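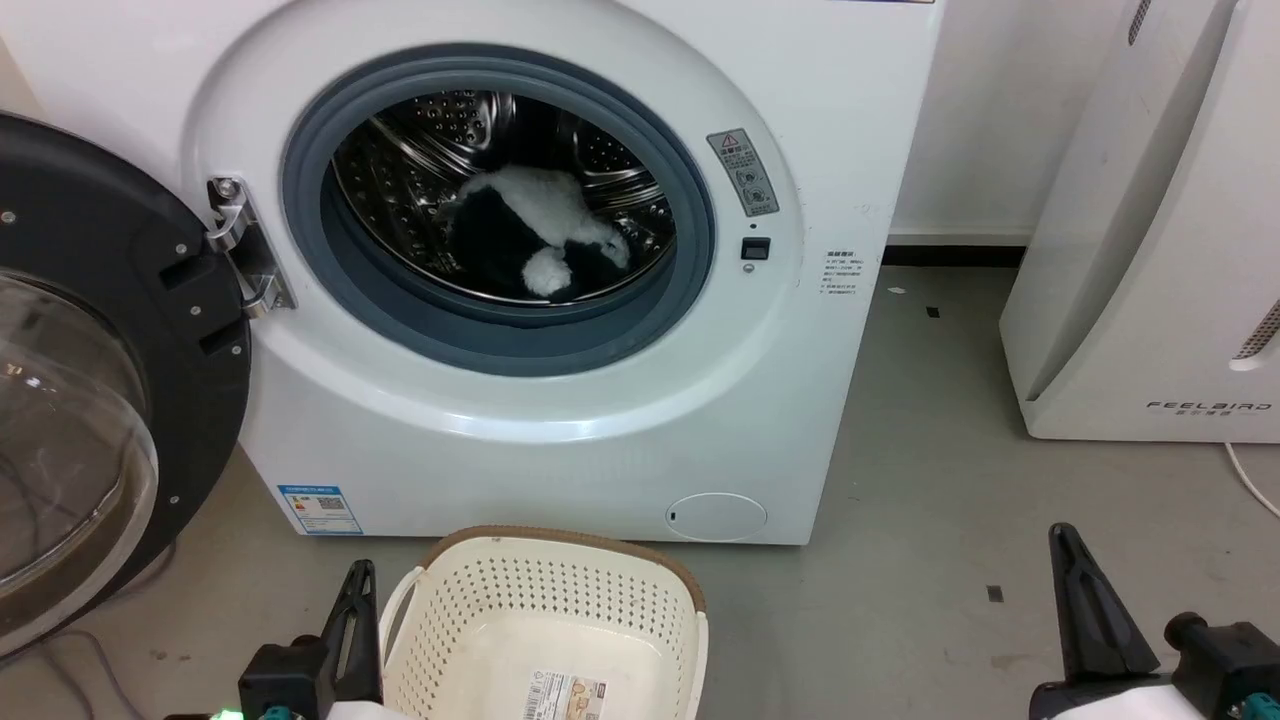

Newsletter > Neighborhood News > Around the House

Wool, Fleece and the Long Winter Wash

Now that the coats are out and the good blankets have come down from the top shelf, we have had a small pile of letters asking how to keep them nice until spring. Lanying Xiao wrote in from the Millard end of the street to say that her favorite throw went into the laundry soft as a kitten and came back feeling like an old bath mat, and could we please do something on the subject. Lanying, we can, and I have been looking forward to it!

I grew up in a house where washing was my grandmother's business and you did not touch the dials, so I came to all of this late and ruined a good many sweaters on the way. What I know now I mostly owe to Suqin Cui, who ran the alterations counter at Kuker for years and still takes in mending at her kitchen table. She gave me a whole afternoon last month, with tea, and I went home with six pages of notes and a bag of her walnut cookies.

Her first piece of advice is to wash fleece less often than you think you should. A throw that lives on the sofa can go a good while with a shake on the back porch and a night on the line when the air is dry. When it does need washing, turn it inside out if it has an inside, use cool water and a small dose of liquid soap, and leave the fabric softener in the cupboard. Softener coats the fibers, and after a few rounds the pile lies down flat and stays there. Towels are best kept for another load - the lint gets into everything, and on dark cloth you will be picking at it until February.

For real wool she likes the sink. Fill it with cool water, push the sweater under, leave it for a bit and then squeeze (please don't wring it). Roll it up in a dry towel, press down with your forearms, and lay it flat somewhere the cat can't get at it.

As for Lanying's throw, Suqin thinks the dryer did the damage. High heat can frizz the tips of the fleece, and they won't go back entirely, but a soft brush worked gently in one direction while the cloth is still a little damp brings up more of the nap than I would have believed. I tried it on a hat of my own and was very pleased.

Suqin will be at the mending table in the Fan Room on the first evening in February, along with Zixuan Lu, who is good with zippers. Bring whatever is pilling, sagging or missing a button. There is no charge, though a donation of $2 toward thread is always welcome, and if you have spare buttons in a jar somewhere, bring those too.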